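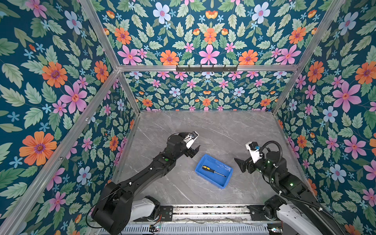 第3章　手工具の置き場所と受け渡し

この章で学ぶこと
・工具を作業面に直接置かず、トレイに入れて扱う方法
・ドライバーの各部の名称と、置くときの向き
・作業の区切りごとに行う工具の確認
・持ち出し票の書き方

3.1　工具はどこに置くか

組立や修理の実習では、工具を手に持っている時間よりも、置いてある時間のほうが長い。ねじを一本締めれば、次の部品を取るためにドライバーをいったん手放す。このとき工具をどこに置くかは、作業の速さにも、製品の仕上がりにも影響する。

作業台の上にそのまま置かれたドライバーは、転がる。軸が細く柄が太いため、柄を中心に弧を描くように動き、台の端から落ちることもある。落ちた工具は先端が欠けやすい。先端の欠けたドライバーはねじの溝をつぶすので、見つけたらすぐに使用をやめ、指導員に渡す。

この教科書では、使用中の工具を浅いトレイに入れることを基本とする。トレイには縁があり、工具が転がっても外へ出にくい。底が平らなものを選ぶ。仕切りや溝のあるトレイは保管には向くが、作業中の出し入れには手間がかかる。色は、中に入れる工具と見分けやすいものがよい。青いトレイに黄色と黒の柄のドライバーを入れると、離れた位置からでも有無を確かめられる。

一つのトレイに入れるのは、その工程で使う工具だけとする。使うかもしれないという理由で工具を足していくと、トレイは小さな工具箱になり、探す時間が増える。

3.2　ドライバーの各部

ドライバーは、握る部分である柄（え）、金属の棒である軸、ねじに当たる先端の三つに分けて考える。柄には樹脂、木、ゴムを組み合わせたものなどがある。軸には丸いものと角形のものがあり、角形の軸はスパナを掛けて回せる。ただし、この使い方は第6章で扱うまで行わない。

先端の形と大きさは、ねじに合わせて選ぶ。柄の色で先端の種類を区別している製品もあるが、区別のしかたはメーカーによって異なる。色だけで判断せず、必ず先端を見ること。

3.3　置く向き

トレイの長さに余裕があるときは、ドライバーを長辺に沿わせて置く。余裕がないときは対角線の方向に斜めに置いてもよい。いずれの場合も、軸が縁から外へ突き出さないようにする。突き出した軸は袖に引っ掛かる。

柄は、次に取る人の利き手の側に向ける。二人で一つのトレイを使うときは、作業を始める前に向きを決めておく。柄の向きが毎回同じであれば、目を部品に向けたままでも工具を取ることができる。

手渡しをするときは軸の中ほどを持ち、柄を相手に向ける。相手が柄を握ったことを確かめてから手を離す。慣れないうちは手渡しをせず、一度トレイに戻してから相手に取ってもらうほうがよい。

3.4　区切りごとの確認

一つの工程が終わったら、トレイの中を見て、出した工具がすべて戻っているかを確かめる。機器のカバーを閉じる前には、必ずこの確認を行う。内部に残された工具は、通電したときに短絡の原因となる。

確認の時間は10秒ほどで足りる。工具が足りないときは作業を止め、同じ台の全員で探す。見つかるまで次の工程に進んではならない。

3.5　持ち出し票

実習室の棚から工具を出すときは、持ち出し票に工具名、トレイの番号、氏名、時刻を記入する。記入例を次に示す。

工具名：ドライバー
トレイ番号：20
氏名：ボイコ・インナ
持ち出し：9時10分
返却：11時40分
先端の状態：異常なし

返却欄は、工具を棚に戻した本人が記入する。別の人が戻した場合は、その人の氏名を余白に書き添える。「先端の状態」の欄は空白のままにしない。

準備課題

実習に入る前に、自分の道具箱からドライバーを一本取り出し、柄、軸、先端の順に状態を調べてノートに記録しなさい。先端に欠けや丸みがあれば、図に描いて示すこと。記録は3.6節の点検表を作るときに使う。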